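I have been meaning to write about bread for most of the summer, and every time I sat down to do it there was a loaf in the oven or one about to go in, so the post kept not getting written. Well, today the kitchen is quiet and my tea is hot, so off we go!

Some of you will remember that back in the spring I was given a jar of rye starter by Oliwia Pawłowska, who lives two streets over and has been baking with it for longer than I've owned a rolling pin. She handed it over in an old pickle jar with a piece of cloth on top and told me to feed it, keep it out of the draft, and not to fuss. I fussed, of course. I moved it from the counter to the top of the fridge to the pantry and back again, and I looked in on it before bed like it was a new puppy.

The first few loaves were bricks. My husband ate them (toasted, with a great deal of butter) and said kind things, and the heels went into soup. I was following a recipe from a library book that wanted 572 grams of flour, a number so particular that I figured whoever wrote it had to know something. Maybe they did, but their flour wasn't my flour, and my dough was so stiff it squeaked.
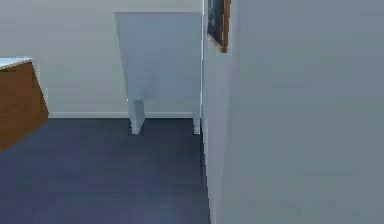 What finally helped was more water. Quite a lot more, enough that the dough looked wrong to me, more like oatmeal than anything you'd want to shape. Rye doesn't stretch the way white flour does, and I'd been kneading away at it for months expecting it to turn smooth and bouncy. Now I stir it with a wooden spoon, scrape it into a greased pan, smooth the top with wet fingers, and leave it alone until little holes start showing on the surface. In August that took no time at all. Now that the nights are cooler I give it most of the afternoon.

The other thing is waiting to cut it. Oh, this is hard! The whole house smells wonderful and you want a slice right that minute, but a warm rye loaf gums up the knife and tastes a bit raw in the middle. I wrap mine in a dish towel and leave it until the next morning. By the second day it's better still, and by the third it's the best sandwich bread I know, especially with sharp cheese and those sweet pickles my mother used to put up.

I add caraway most weeks, though Witold down the road thinks that's a mistake and tells me so whenever I bring him half a loaf. He still takes the half loaf. Next I'd like to try one with sunflower seeds, soaked first so they don't steal all the water, and if it comes out well I'll put the full recipe up here with proper measurements. If you have a seeded rye you love, please leave it in the comments, and tell me what size pan you use, too, because mine keeps creeping over the sides.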